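From: Min-kyu Won
To: Hladun neighbors list
Subject: Re: Tool library hours and late returns

On the Hladun list, a member wrote:

> The Venska branch closes at 5, and most of us work until then. Could
> it stay open later one evening? Also, I was charged for a tile
> cutter I brought back on time. Who do I talk to?

Starting in February the Venska branch will stay open until 7:30 one evening a week. The Grasora branch keeps its present hours. We looked at opening both late, but there are only enough people on the desk for one.

On the charge, send me your card number off list and I will look it up. Returns left in the drop box overnight were being logged the next morning, so a few people got a late fee they did not owe. I have found 21 of these so far and credited them.

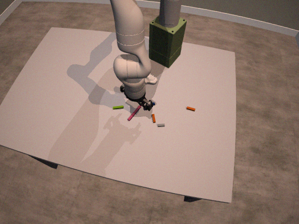 Loans and returns

The loan period is still 30 days for hand tools. Power tools go out for a week. You can renew once by email if no one else has asked for the item.

Please don't put anything with a blade in the drop box. Bring it to the desk. Ladders also have to come back to the desk, and only at Venska, as Grasora has no rack for them.

We now list 200 items. The Stedosham collection added 57 of those, mostly clamps, planes and garden tools. Some still need handles or sharpening and are marked "not ready" in the catalog.

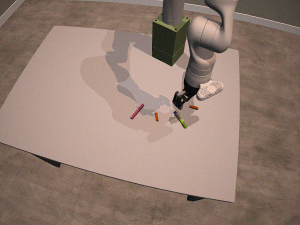
Small bars and sticks on a pale tabletop.

If you want to reserve something for the first late evening, write to me by noon that day.

Min-kyu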